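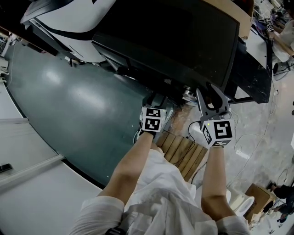

I bought the Kundby kitchen composter in December, after my building stopped the brown bin collection for the smaller flats. I was throwing away peels and coffee grounds with the normal rubbish and I did not like it. A friend had the older model from Kirdale and was satisfied, but that one is not sold any more, so I ordered the Kundby and have used it since then almost every evening.

First it should be said what this machine does, as the box is not very clear. It does not make compost. It dries the food waste with warm air and grinds it, and what you get is a brown, dry powder. The real composting happens later, in soil. The seller, Paracha, writes "ready compost overnight" on its page, and I find this sentence not correct. If you put the powder directly on a pot plant and water it, it becomes soft again and grows a white mould. I lost a basil in this way. Now I mix it with old soil in a bucket with a lid and leave it for some weeks on the balcony, and the result is much better.

The container holds 2 litres. For two persons who cook at home this is enough for one day, or for two days if you do not eat much melon. The cycle takes most of the night. I start it at bedtime and in the morning it is finished and cool enough to touch. The noise is lower than my dishwasher, but there is a knocking when something hard is inside. Avocado stones are forbidden in the manual and I can confirm that they should be.

About the smell I was worried most. With a fresh carbon filter there is almost nothing, only a little like toast. After around 50 cycles I began to notice onion in the corridor. The manual promises 112 cycles for one filter, and I do not know in which kitchen they have measured it. A new filter costs 40 euros, and this must be calculated before buying.

Then there is the electricity. For a person who buys such a thing for the environment, it is a fair question whether it makes sense to heat potato peels. If you have a garden, I think a simple heap is better and costs nothing. If you have a worm box and are not afraid of it, this is also better.

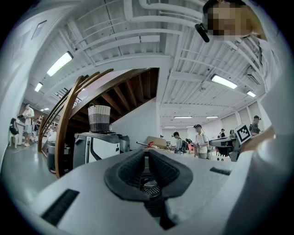
Tincuța Vlad wrote to me under my first short note on this machine that she runs hers only when the container is full to the line, and that she drains tea bags and salad in a sieve first, so the cycle becomes shorter by more than an hour. I have tried it since, and she is right. Wet waste is what makes it work long. Also the powder comes out finer and sticks less to the walls.

Cleaning is easy if you do it at once. The grinding arm cannot be taken out, and rice likes to stay under it. I fill the container with warm water for ten minutes and then use an old toothbrush.

The lid closes well, but the button for opening it is stiff, and my mother cannot press it with one hand. The colour is only white. The cable is too short for my kitchen.

I keep it. For a flat without balcony and without any place to bring the powder, I would not buy it. Zarkdale has a similar one with a bigger container and a filter which you can refill yourself, and if mine breaks I will probably look at that.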